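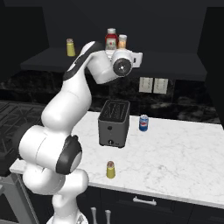

May the Flasden Household Recipe Collection be reused in a printed cookbook?
Printed reuse is permitted under the license, provided the collection is credited by name and any changes to a recipe are marked.

Contents
The collection holds 1,405 recipes submitted by households in Flasden and Budine. Each record gives a title, an ingredient list, numbered steps and the number of servings. Of these, 400 records also carry the original handwritten measure beside the converted one.

Files
recipes.csv, one row per recipe
ingredients.csv, one row per ingredient, joined on recipe_id
units.csv, conversion values used by the editors

Known limits
Oven temperatures are missing from many of the older baking records. Spelling of regional dishes has been left as submitted. Allergen fields were filled in by the editors and have not been checked by a dietitian.

Maintenance
Records are edited by Biljana Nikolovski. Requests for correction or removal should be sent to Valbona Shehu and should quote the recipe_id. Corrected files are released each May.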